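Open day at the Lultmont legal help office — notes

2018-10-25. Quick write-up before I forget it all. Drove over with Leena Niskanen, parking was awful, got in just as the welcome talk was ending. The office helps servicemembers and vets with debt, leases, car loans, that sort of thing. Busier than I expected.

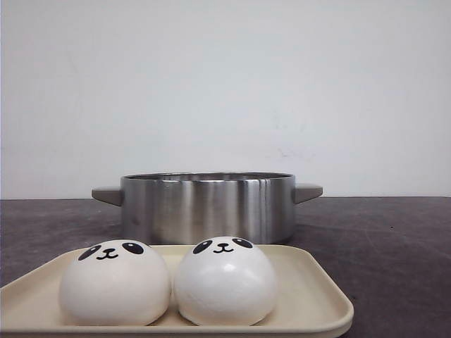 Sornham Consumer Rights Club

First stop was intake. Imani Boateng runs it. 87 new files since February, most of them car loans with add-on fees the buyer never asked for. She went through a sample contract line by line — a $606 "processing package" tucked in on page 2. Lots of groaning from the back row. Her advice: ask for the itemized sheet before you sign anyting, and keep every text from the dealer.

Then a talk on breaking a lease after getting orders. Wenceslao Zamudio. Good but rushed, he skipped half his slides. Written notice, copy of the orders, keep proof of delivery. Want his handout, they ran out.

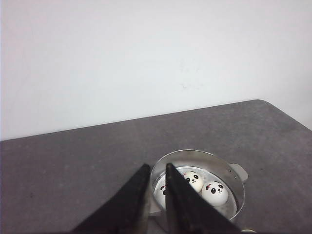

Coffee after that, and a long chat with Montserrat Alvarado about collectors calling people's commanding officers. She gets those complaints a lot, mostly from the Gallegos side of town. Says write down the date and the name of whoever called, evry time.

Missed the credit report session, it clashed. Leena went and says it was the best one. Her notes to come.

Still to do: email Imani re a visit to our club, get the lease handout, pay Leena back for gas.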